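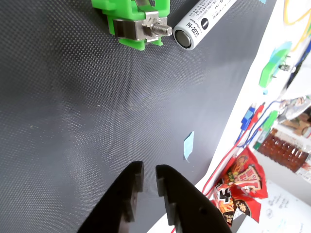 ## 10/3/26, evening

What a day! I'm writing this with my boots still on because if I take them off I shall fall asleep. Marcus Nakamura and I finally walked the whole of the Achterberg loop, up past the Grimodness stones and back along the water to Jutgate, and I have loved every squelching mile of it.

We left the car by the chapel at ten to seven, frost on the verge, and had the first skylark before we'd even done up our coats. Then another, and another, all going at once over the sheep field! Marcus says they've been singing since last week but I hadn't heard one yet this year, so it counts as new.

The climb is 400 metres and most of it comes in one go, straight after the second stile. I'd been dreading it. My knee grumbled at the gate and then forgot all about it, and we were on top by half past nine eating cheese rolls behind the wall. The summit stone says 489, which Marcus thinks is wrong (he thinks everything carved by Victorians is wrong). You could see right across to the sea, properly see it, with a line of light along the edge and the cloud shadows running over the fields towards us. I took far too many pictures and I expect they'll all be of my thumb.

Coming down we got into a bog. The map shows a path, and I suppose there was one under there somewhere. Marcus lost a gaiter. Then through the larches, where there were two crossbills, a red male and a greenish female, pulling cones to bits right over our heads! I have wanted to see crossbills since I was eleven. I actually squeaked.

Tea and a toasted teacake at Brato's in Jutgate, £2.10 each for the teacakes and worth double. The woman there told us the hay meadow by the weir is full of orchids in July, so we've agreed to come back and do the lower half again then, slowly, with the flower book.

To do: wax the boots, dry the map on the rack, ring Mum about Sunday lunch, find out who sells gaiters singly. Bath now. Still hearing larks.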